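Slide 4, the bed cell at Rilthorpe

Right, so this is the bit I get asked about most — how we look after the two-armed machine that makes the bed. I'll stick to the one at Rilthorpe, as the Dradley one has different wrists.

Cables first. Both grippers have a black cable running back from them, and I leave a big loose loop on each. Too tight and it tugs when the wrist turns. Too slack and it drags over the bedding all day! We changed the left one in August after 800 runs and I now look at both every Thursday before we switch on.

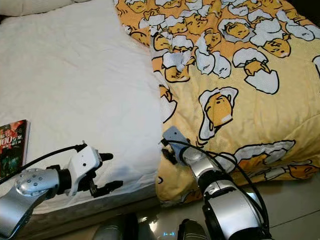
Right gripper on a fold of the yellow comforter, left one open over the mattress edge.

(Pause, let them look at the egg yolks.)

Then the fingers. Wipe them down, check the screws on the gripper body, open and close each one 7 times by hand control. Fluff is the real enemy, and I've picked out wads of it you could stuff a cushion with.

Last thing is the arm joints. I listen to them, which sounds daft, but at run 328 I heard a click in the right elbow and it was a bolt working its way out — a two-minute job with a hex key.

Next slide is the spares box. Ask who's coming to Millwood after lunch.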